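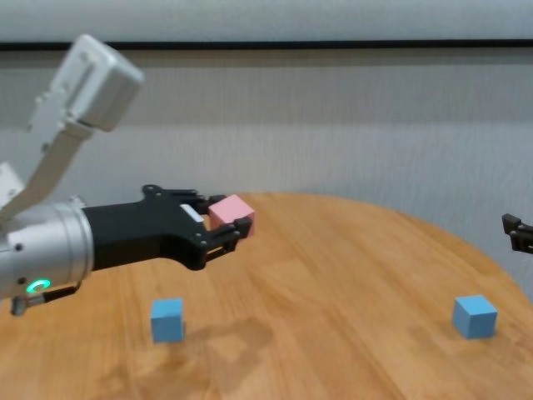 Slide 1. Start with the wiring, as most questions at Cundham were about wiring. Both arms run from one supply on a shared bench circuit in the workshop. Each controller has its own fuse and its own stop button, and the two stop buttons are linked, so pressing either one stops both arms. The arm on the left has the pink cube in its jaws, held a little tilted at the fingertips. Point at the tilt, then leave it for slide 3. The green ring on the wrist is the status light. The short connector under it is the part to watch when you plan the cable run, and we rerouted ours twice.

Slide 2. Mounting. Both bases are bolted to a steel plate made at Kuruc. The first plate flexed under a fast stop. The second is thicker and has 9 bolts. Janka Dvořáček did the drilling and has the template if anyone wants a copy. Do not read out the bolt torques; they are on the handout.

Slide 3. Grip. Back to the tilt. The jaws close on a position command with a current limit on top. If the cube is off center when they close, one finger touches first and the cube turns. We tried three fixes:
Slower closing. Helped a little, added time to every cycle.
Softer finger pads. Better, but they picked up dust and needed wiping.
Closing in two steps with a pause between. This is what we run now.
Log for the current version: 609 attempts, 438 placed inside the tolerance square. Say plainly that the rest include drops, timeouts and cubes set down too far out, and that the log does not separate them yet.

Slide 4. Table. Round top, wood, reflective in places. The blue cube at lower left shows a faint reflection in the finish and the old color threshold sometimes took it as part of the cube. Emília Beneš rewrote the mask to drop anything below the lower edge. Mention that a matte cloth also works but slides.

Slide 5. Handover between arms. Software is Ziseo, version 33 of our config. Each arm must request the middle zone before entering it. The zone is released only when the jaws report open and the wrist is back past the limit line. If asked about Rirkon: we tested it, the driver dropped messages under load, we did not find out why.

Slide 6. Open items. Separate failure codes in the log. Strain relief on the right arm. New pads arrive in February.

Questions. Parts list is on the last page of the handout.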